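3.2 Equipment planning and cost allocation

The second purchasing round covered the hardware needed to extend the disassembly and refitting tasks from loose parts to complete desktop machines. The first round had paid for the arm, the base plate and the control computer. What was left in the budget had to cover grippers, wrist cameras, spare fingertips and a supply of workpieces, and these items turned out to compete with one another more than we had planned for.

Figure 2 gives the type of workpiece used for costing. Both views are from the wrist camera.
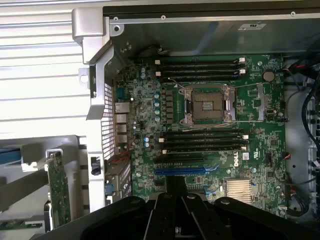
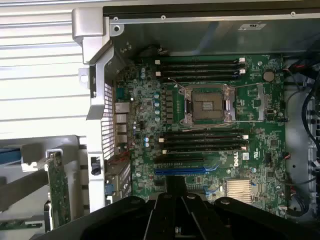
Figure 2. Open desktop chassis with the motherboard in place, processor socket and memory slots empty, and the gripper at the lower edge of the view.

Song objected to this choice of workpiece when the plan was circulated, on the grounds that a used office machine is cheap to buy but expensive to keep usable, and that the plan priced the purchase and left out the upkeep. Socket contacts bend, slot latches break, and a board with a broken latch can no longer serve for insertion trials. The objection was accepted and the workpiece line was rewritten as a yearly cost.

The revised line assumes that each chassis passes through three stages. It is used first for insertion tasks, where the condition of slots and latches matters. Once a latch or contact fails, the chassis moves to removal tasks and cable handling. When it is no longer fit for those, it is kept for camera calibration and reach tests, where a dead board does as well as a good one. Planning this way lowered the number of machines to be bought. It raised the storage requirement, and shelving was added to the request.

We set the wear limit for fingertips at 1,000 grasp cycles per pair. This limit is a planning figure and was chosen before any wear data were available. Two suppliers were asked for quotations. Brelline offered a lower price per pair with a minimum order of 100 pairs. Tornik had no minimum order and charged more per pair. The Brelline offer was cheaper only if the finger geometry stayed fixed for the whole project, and we did not expect it to. Memory slots sit close together, and a finger that is wide enough to hold a heatsink can be too wide to reach one module without touching the next. We therefore placed a small order with Tornik and held the remaining money until the geometry was settled.

Gripper choice followed the same reasoning. A stronger model was available within the budget, but its body was larger, and the side walls of a desktop chassis leave little room for the wrist to tilt. Clearance was checked with a cardboard dummy cut to the outline in the supplier's drawing. The larger body failed this check in the corners of the case, so the smaller model was ordered. We recommend doing the dummy check before asking for a quotation. It takes an afternoon and needs no hardware.

Wrist cameras were budgeted at 2 per arm, one mounted and one spare. Delivery time was the deciding factor. The mounted camera sits near the work and is exposed to contact with case edges and cables, and a failed unit without a spare would stop all trials until a replacement arrived. The spare was entered as a running cost so that it would be renewed each year.

Installation at the Lutcombe site added costs that did not appear in any supplier quotation. These were a grounded mat for the work surface, a new electrical outlet, a fixed light, and staff time for the safety inspection. Together they came to 23 percent of the second-round budget. Staff time was the largest part. In the original plan it had been entered under general overhead, and the shortfall was not noticed until the December review.

Song also asked that the plan state what would be dropped first if funds were cut. The order adopted was the second gripper size, then the extra shelving, then the workpieces reserved for calibration. The spare camera and the fingertip reserve were protected. No cut was made during the period reported, and the order has not been tested.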